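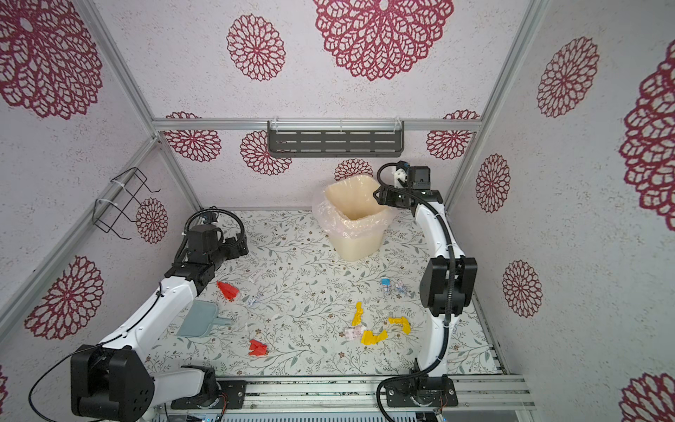

Photo: Neema Owino

Thread on the Skikum two-arm bench kit, which we've had on trial at the Tulham workshop since September. A few people asked for a write-up and I never got round to a proper one, so it's going here in pieces.

What you get: two arms, one base rail, the aluminium for a box to put them in, cables, a power unit and a tin of bolts. Walls are extra. Floor mat is extra. You can use your own for both.

The task in the photo is litter clearing. Paper scraps and wrappers on the mat, a lined bin towards the back, a dustpan lying flat. The arms have to get the bits into the bin. It sounds easy and it's the job that has told us most about the kit.

Price first, as that's what most of you wanted. We were quoted 2,304 pounds for the pair with the rail. The support plan is 542 a year on top and you can drop it after the first year. No VAT on either figure.

Putting it together took me two afternoons. The frame goes up quickly. The base rail doesn't, because the bolts have to go in from underneath and the printed guide shows them going in from the top. Palley (who sold us the kit) have a corrected sheet. Ask for it before you start.

Both arms sit on the same rail, side by side. You can slide the mounts along before you bolt them down. Ours were too close together for the first month and the elbows kept stopping each other. Moved the right one along and the stops mostly went away.

Reach is good. Either arm can get to the back of our box with the gripper raised over the rim of the bin, and there's still some movement left in the elbow. The near corners are worse. Anything close to the base, the arm has to fold up on itself and it gets slow.

Gripping. Crumpled paper is fine, anything with a bit of height to it. A twisted strip standing up on end is about the easiest thing you can give it. Flat scraps are where it struggles. The fingers are thick at the tip and they push the paper along the mat before they close on it.

Clear wrappers are the worst of the lot. Half of that is the gripper and half is the software not picking out where the edge is. I wouldn't hold it against Skikum too much. The older kit we had was no better.

The dustpan. Ryu on our side wanted one arm to hold it while the other swept bits in. We've had that working on and off. The handle is a decent size for the gripper but the pan tips if you take hold too near the end. Still a work in progress, I'd say.

Bin liners. If you use one, leave plenty folded over the rim. We had a run of tries where the gripper caught the bag on its way out and lifted it. More overhang and a slower exit sorted it for us.

Someone asked about the patterned walls and mat. They're printed panels, big dark red flowers on the walls and a pale vine on the floor. We swap them between batches so the software doesn't get too used to a plain background. Skikum sell their own set but any print shop will do it cheaper.

Speed: with the settings it came with, our best run cleared 10 pieces without a person stepping in. That was a good day. Most runs need a hand somewhere.

Cables are my main complaint. The sleeve over the wrist loops up quite high, and on the left arm it rubs on certain moves. No wear on it that I can find so far. I check it every morning all the same, and I'd like a tidier route for it on the next version.

Second complaint, the stop button lead is too short. If your bench is deeper than ours you'll be buying an extension on day one.

Support has been fine. Two tickets, both answered the next working day, one fixed by a settings file and one by a new part in the post. They charged 500 for the part and then refunded it when I pointed at the warranty page.

Would I buy it? For teaching and for trying out methods, yes. For a job that has to run all day with no one near it, no, and to be fair Palley said the same when I rang them.

We've got it until the trial ends and then I have to either send it back or find the money. Leaning towards keeping it - the frame alone would be a pain to take down.

Questions in the replies please, my messages are a mess. I'll put the rail spacing up once I've measured it again.

Neema, 7 March 2023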